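House rules for tabletop handling sessions, revised

Revision date May 22, 2026. It replaces the notes I posted last July, which had grown a long tail of corrections in the comments.
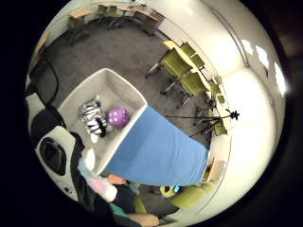
Scope

These rules cover small-object work on a single table: one box, one cloth, soft or light items, one operator wearing or holding the equipment. They don't cover fixed arms behind guarding. If you have one of those, read the machinery standards that apply to it and ignore this page.

The table

1. Lay a plain, matt cloth in one colour. We use mid blue. It should lie flat under the box and carry on past it on the working side.
2. Use an open box with low walls. Pale grey has worked well against the blue. A glossy white box gave us trouble with highlights at Tostside and I would not buy another.
3. The box may sit at an angle to the table. Vary the angle between blocks and write it down to the nearest quarter turn or better.
4. Keep the objects different in outline as well as in colour. A striped plush zebra beside a purple die is a fair pair: one crumples, the other keeps a round shape, and there is a clear difference in size.
5. Objects may touch. My first draft asked for a gap between all items, and Rosalie Auer talked me out of it. A method that has only met separated objects will fail the first time someone tips a bag out.

The room

6. Tripods go on the floor clear of the table, legs fully spread. Check for legs pointing back towards the cloth before the operator starts to move.
7. Chairs on casters go back to the side tables. Any chair left near the working end counts as an obstacle and gets noted on the sheet.
8. Leave the lights as they are for a whole block. Changing them halfway through means starting a new block.

The operator

9. Check straps at the wrist before each block and again after any pause longer than 300 seconds.
10. No loose cuffs. Dark sleeves are fine.
11. Stop on discomfort. The block is discarded without discussion and the operator is not asked to make it up.

Records

Each block gets one sheet: object names, box angle, cloth, lighting, operator initials, faults. Of the 33 sheets I checked from the Bralo run, 19 had no entry under faults. An empty field could mean no fault or no check, so the word "none" must now be written out.

Object names come from the shared list. "Zebra" and "stripy toy" were both in use at Portela for a good while, and merging them cost me most of an afternoon.

Open points

Emura still keeps its own sheet with nine extra fields, mostly to do with battery state. I have asked for the field definitions and will fold in whichever ones apply here. Rule 3 also needs a better way of stating the angle, as a quarter turn is coarse for a long box. Comments are open below; please quote the rule number.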